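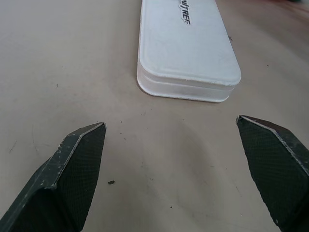
Teaching an arm to pick up a box
Project report, Robotics module, second year
Ghazal Hosseinzadeh, Karnwood College

1. What we said we would do

The proposal we handed in promised a system that would tidy a desk. Our supervisor wrote "which desk?" in the margin and gave it back. The second version promised that a two-finger gripper would pick up one lidded plastic case from a table, wherever on the table we had left it, and put it in a tray. This version was approved, with what I felt was visible relief.

The target was 70 per cent of attempts. I chose the number because it is also a first-class mark and I thought it might put people in the right mood.

2. Equipment

The arm belongs to the department and is called Zwane, after the project that paid for it. The fingers taper to a point, which looks very purposeful and gives you less to hold things with than you would like. The dark coating has worn through along the top edges in places. A small camera looks out between them from the wrist, so the arm sees its own fingertips at all times and whatever happens to be ahead of them.

We ran everything through Fullau, the control software the lab uses. Its manual is thorough on the subject of installing Fullau.

3. Collecting the examples

The method was to drive the arm by hand through the task, record it, and train a model on the recordings. We made 200 of these. I drove most of them. After the first 30 I had stopped overshooting, which meant those early ones taught the model a style of approach I can only call nervous. We left them in the first training run and took them out of the second.

The case is harder than it looks. The lid is a bright, opaque white and the base is frosted, so the lower half takes on some of the colour of the table, and the table is a pale beige-grey to begin with. From the wrist, the easiest thing to find is the seam between lid and base. The black lettering on the lid is also easy to find, and the first model grew very fond of it. If the case was turned so that the lettering was at the far end, the arm went to the far end too, and tried to grip there, at full stretch.

We fixed this by recording more attempts with the case turned round. Covering the lettering with tape was suggested and I said no, on principle. I have since gone off the principle.

4. Results

The first model managed 30 per cent. The second reached 70, exactly on target, and I have checked the sums more than once because I wouldn't believe it either.

Most of the failures were of one kind: the fingers closed too high, on the lid, and the lid has rounded corners. Shadows were the next problem. Late in the afternoon the arm's own shadow spreads over the table between the fingers, and the model slowed down as if it had met something. Runs before 2 in the afternoon went noticeably better. I would call this a finding if we had planned it.

5. What I would change

Wipe the table. There are crumbs and specks in a good many of our recordings, and I can't say for certain that the model ignores them.

Fit wider fingertips. The Ledetti group down the corridor use flat pads and seem calmer people.

Write down the lighting for each run from the start. I began doing this in March, by which time the useful runs were over, so there is now a very neat record of the others.

The code and recordings are on the module drive in the folder called final_2. The folder called final should be left alone.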